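4.2 The open day at the Veltomura apartment

The second part of our study was made during an open day, on 12/06/2025, in the apartment which the Prokik project uses for its recordings in Veltomura. The first part (Section 4.1) was held in the laboratory at Ponovcombe, where the lighting is fixed and the table is always the same. We wished to learn if people without any training can follow the packing task in an ordinary home, with the furniture left in its usual place and the daylight coming in as it does.

In total 70 visitors came, and all of them received the same short introduction from Rin Ebihara. She explained how the hand-held grippers are opened and closed, then she performed one packing round slowly and one at normal speed. After this, each visitor could try the grippers for 6 minutes. The visitors were asked to move small household goods between the table and an open box, one object in each gripper, and to say aloud when they felt uncertain. We did not correct their way of holding the tool.

Plugs and chargers were the objects about which we received the most remarks. Several visitors tried first to take a plug by its prongs, and they told us that the pads gave them no feeling of how strongly they were pressing. When they took the body of the object, they were more confident. Ridged or rounded bodies were judged to be harder than the flat side of a carton. This agrees with the comments collected in Ponovcombe, although the objects there were not the same.

We also noted one difficulty which we had not expected. Visitors who used both grippers together often looked only at the right one, and the left one then stayed too low over the table. In the Takagi protocol, which we followed for the recordings before the open day, the operator is told to look at both tips before each grasp. This instruction was missing in our introduction, and we will add it for the next visit.

The trials of the visitors are not included in the 2741 episodes used for training in Section 5. They were used only for the written comments, and all comments were translated by the same person. Figure 2 gives a view of the packing task in the apartment.

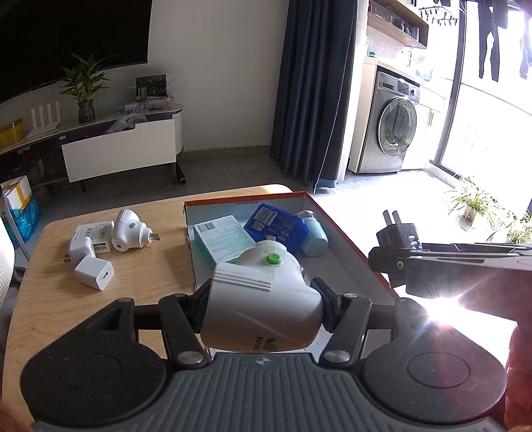
Reading time: 6 min

Figure 2. Packing task in the Veltomura apartment. One gripper holds a white plug-in device with three raised ridges, and the other, at the right, holds a black plug with the prongs upward. The open box on the table already contains a carton, a blue packaged item and a light blue bottle. Further plug-in items and a packaged charger lie to the left of the box.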